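New house rules for the gripper bench

Apr 1, 2020

So we've finally got written rules for the arms at Junilow, and I'm rather pleased with them! Marlies Egger drafted the first version back in November and it has been argued over ever since (mostly by me and Urs Kaufmann, sorry Marlies).

The big one is hand tools. Anything with a blade, even a blunt garden one, gets picked up by the handle or the neck, never the blade. Fingers get checked for scuffs every 250 grasps, and if two checks in a row look worse than the last, they come off and go to Vinzenz. Speed stays low whenever a person is within 3 metres – no exceptions, not even for demos.
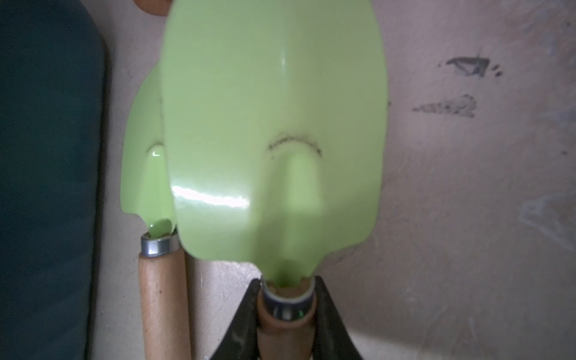 Green-bladed trowels at the bench, the nearer one between the gripper's fingers.

Tools don't have to be spotless either, which I fought for, as a bit of dirt is what you get in a real shed. The rules apply from today on all 6 arms, and Urs has the printed copies. Comments to Marlies, please, before she starts on version 2.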